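Gorkbridge Herbal Forum > Sleep and rest > Valerian: capsules or loose root?

marta_k
Posted Friday, 21:14

Good evening to all. I have read this part of the forum for a long time but this is my first question, so please excuse me if it was asked before.

I sleep badly since the winter, mostly I wake at three and then lie until the alarm. A colleague recommended valerian. I bought the Trnka capsules, 300 mg of extract each, and I take one before bed. After nine evenings I notice very little, maybe I fall asleep a bit quicker. Now I wonder if I should change to the 500 mg ones or buy loose root and make tea from it. The shop (Warkach, the one near the bus station) sells both, and the man there told me the tea is stronger. Is this true? And how long must one wait before deciding that it does nothing?

I take no other medicines. I drink coffee only in the morning.
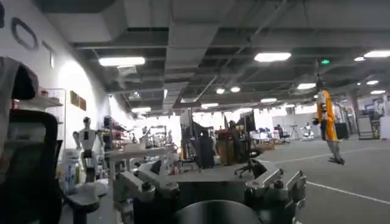

Sabina Šimko
Posted Friday, 21:52

Nine evenings is short, in my opinion. I took valerian for two weeks before I could say anything about it, and even then I was not sure if it was the valerian or the fact that I finally went to bed at the same hour. I would stay with the 300 and not change two things together.

About the tea I do not agree with the man in the shop. You can't know how strong a tea is. It depends on how much root you put, how old it is, how long you leave it. With the capsule you at least have the same amount every evening.

oldpeppermint
Posted Friday, 22:20

I must disagree with Sabina a little. Tea is a habit as well as a dose. You boil the water, you sit, you put the telephone away. For me this half hour did more than any capsule. I use one teaspoon of chopped root in a cup, covered, fifteen minutes. The smell is terrible, like old socks, but one gets used to it and a slice of orange peel helps.

For waking at three I also had the problem that a big cup of tea at ten wakes you for a different reason. So drink it early and make it small.

Tomas_B
Posted Friday, 22:41

Sorry to be the unpleasant one again. The studies on valerian and sleep are mixed. Some find a small effect, others find none, and many of them are small and not very well made. If you feel better after it, fine, but please do not go to 500 only for the reason that 300 did nothing. Waking at three for a whole winter is something I would mention to a doctor.
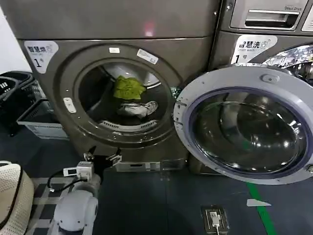

Machine no. 1

oldpeppermint
Posted Friday, 22:58

Tomas, you write this under every topic. We know that the studies are mixed. She asked capsules or root.

Tomas_B
Posted Friday, 23:05

And I answered that I am not convinced by either. It is an answer too. I have nothing against tea.

marta_k
Posted Friday, 23:17

Thank you, I didn't expect so many replies on the same evening. I will stay with the 300 until the end of the box. Tomas, I have an appointment in February anyway for something else and I will ask there. I did not think it was worth a visit by itself.

One more question. The packet says not to combine with alcohol. Does this mean the same hour or the same day? I sometimes have one glass of wine with dinner at seven.

Sabina Šimko
Posted Friday, 23:30

I would leave out the capsule on such an evening. Both make you sleepy and I don't know exactly how many hours are enough, so I don't want to tell you a number. The pharmacist will know it better than us. Also don't drive after taking it, and if you feel heavy in the morning, write it down.

It helps to keep a small notebook in general: when you went to bed, when you woke, what you took. I did this and I saw that my bad nights were nearly all after a late dinner – valerian or no valerian.

linden_and_co
Posted 07:48

I come from the other side: valerian made me more awake! My heart was beating and I was lying there with open eyes. I read later that this happens to some people. I changed to lemon balm, the Porna tea in the green bag, and it is mild but pleasant. So if somebody feels worse on valerian, it is not imagination, just stop it.

Does anyone know if Warkach still has the loose lemon balm? Last time there were only tea bags and they taste of paper.
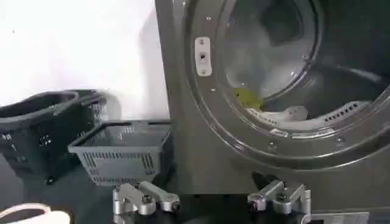
Yellow-green cloth in the drum

oldpeppermint
Posted 08:15

They have it, but behind the counter, you must ask. The price went up again. It grows in a pot on a balcony without any trouble, I have too much of it every summer and give it away.

Tomas_B
Posted 08:33

Lemon balm I drink myself, for the taste. Marta, tell us please how it was when the box is finished, also if the answer is "nothing happened". People with no result usually don't come back to write it.

marta_k
Posted 09:02

I will write, I promise. Last night I woke at four, so one hour later than normal. I put it in the notebook.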